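Getting table lamps to behave: a few things I've picked up

I've been fussing over lamps in my house for years now, and most of what I know came from doing it wrong first. So these are in no special order.

Start with the shade, before you spend a cent on a new lamp. Sit down in the chair you'll be using and look across at it. If you can see the bulb, the shade is too short or the base is too tall, and you'll be squinting all evening. I had an Ellik base in my living room that I hated for two winters (two!) and all it needed was a deeper shade.

Paper and linen shades get dusty in a way that sneaks up on you. I run a clean, dry paintbrush down the folds, the soft kind you'd use for trim, and then go over it with a lint roller. Don't use a damp cloth on paper. I have a shade with a wavy brown tide mark on it, so please take my word for that one.

Bulbs! Ignore the watts and look for lumens on the box. For reading I like about 700, and for a little lamp on a dresser or a shelf 200 is plenty. Go for the warm white ones in a bedroom. My Stenix bulbs came in a pack of mixed colors, and the bluish one made my oak nightstand look like something at the dentist's office, so it lives in the garage now.

If a lamp wobbles, turn it over before you give up on it. Mine usually have a nut under the felt that has worked itself loose. Unplug it, peel back the felt, snug the nut up with a wrench and glue the felt down again with a dab of craft glue. Maybe 20 minutes, and most of that is finding the wrench.
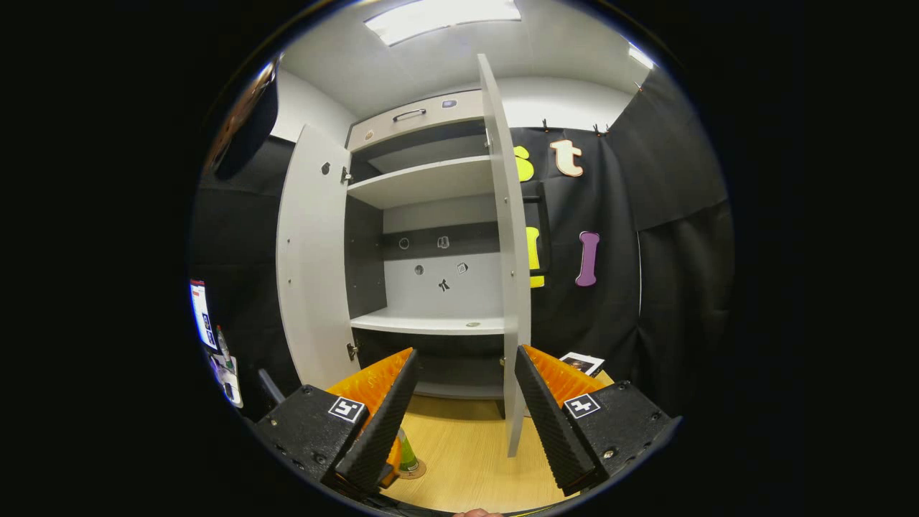
Tomás Nogueira wrote in to say that he'd go easy on the wrench, and that on older ceramic bases he only ever tightens the nut by hand. He cracked a nice green one in March by giving it one more turn. He also puts a rubber washer under the nut, which I'd never thought of and have now done on 3 of mine.

Cords are my other pet peeve. I use the little stick-on clips and run the cord down the back leg of the table, with a bit of slack at the bottom so the plug isn't getting tugged every time somebody vacuums. Wipe the spot with rubbing alcohol first or the clips drop off by dinnertime. And never run a cord under a rug, even a thin one.

About matching pairs: you don't need them. I've got a Räsänen lamp on one side of the bed and a flea market thing from Dranadstead on the other, and they look fine together because the shades are the same and the bottoms of the shades line up. I got there by standing the shorter one on a couple of old hardcovers.

Last thing, if your switch is way down the cord behind the couch, get a plug-in dimmer with a foot slider. Check that the bulb says dimmable on it, or it'll flicker and buzz at you.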